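Leave it on the bed

Quick one today, I'm meant to be out of the door in 13 minutes.

I am tired of being told to fold things. Every tidying column says it -- fold it, stand it on end, one neat row per drawer. Fine for T-shirts. Hopeless for anything padded. A quilted jacket doesn't want to be a rectangle. You press it flat, it waits, it comes back up. Turn round and the drawer won't shut.

My view, for what it's worth: padded clothes belong on a hanger or on the bed. Nowhere inbetween. And the bed is badly underrated.

People get cross about clothes on beds. My old landlady in Harton thought it was next door to crime. But a bed is the biggest clear flat thing most of us own. Waist height, soft, good for spreading out a sleeve and seeing what the lining's up to. Try that on a chair. Try it in the hall, with 2 coats already on the one hook.
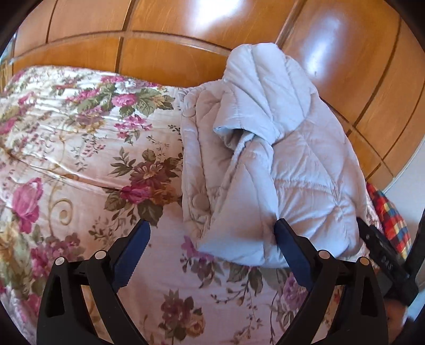
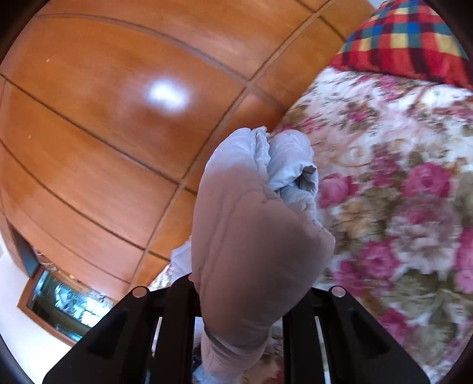
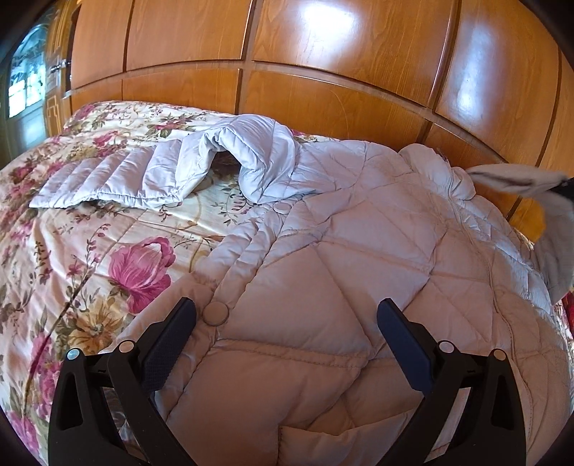 Roses and quilting. The first is the heap, the last is the jacket spread out.

The heap is a stage, is all I'm saying. Not a failing. Things get dropped, picked up, laid out, looked at. You do the fronts, you find the sleeves, you decide if it's worth keeping another year. Skip the heap and you skip the deciding, and then it's August and you own four jackets you can't stand.

And a flowery bedspread is the right thing to do it on. I know, I know, everyone's gone plain. Weltimholm had a bedding leaflet through my door last week, every single set the colour of porridge. Give me roses. A pale jacket on a pale cover just vanishes. On roses you can see it, and you can see the loose thread too. Besides, a busy pattern forgives a crease, a plain one sulks about it for days.

Same goes for wood with a shine on it. Out of fashion, I'm told. Chipboard in matt grey is what they want to sell us now, and I priced one up -- 34 pounds just for the delivery. No. Keep the old wardrobe. Give it a wipe. Hang the jacket in it, buttons done up, so the shoulders don't slide off.

What I wouldn't do is buy those bags you suck the air out of. Had one of the Climine ones. Padding went in plump, came out like a pancake and took most of a week to forgve me. A padded jacket is mostly air, that's the point of the thing, why pay to take it out?

So leave it on the bed for an hour. Have a tea. Move it before you need to sleep there, obviously.

Right, shoes.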